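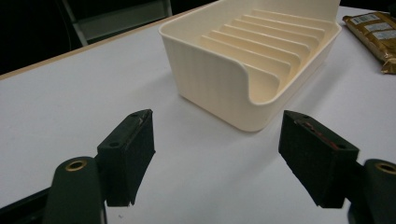 Several readers wrote in June to say that Gittins was right to pull its tills out of the Worncombe store, and that anyone who wants to chat to a cashier can go to the market. One of them had timed it: 14 minutes in line before the change, none after.

I don't doubt the timing. I shop there too, and on a quiet morning the scanners are fine. My objection is to what the company did with the space. The old checkout area took up 600 square feet, and all of it now holds snack displays. There is still one help desk, and the line for it runs past the door.

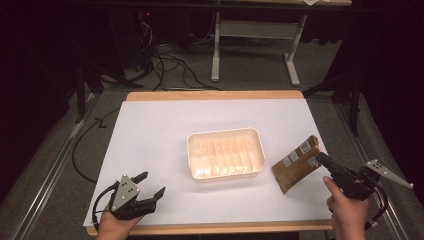

What Grandetmont did differently

The Grandetmont branch is a smaller store, with 250 parking spaces against 400 at Worncombe. It kept two staffed lanes and put the scanners beside them. Older shoppers use the lanes, and so do people with a full cart. I have not seen a long wait at either.

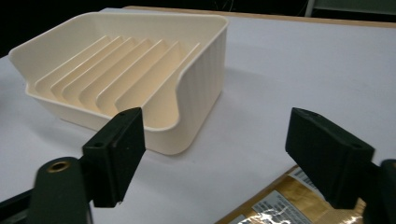
Gittins says it will decide on the Cultard store by the end of the year. I hope it keeps at least two lanes open and leaves the front of the store clear. Shelving matters as well. Small goods end up in heaps near the doors, and shoppers dig through them. A cheap plastic tray with upright dividers would keep them sorted, and the staff could spend that time at a register.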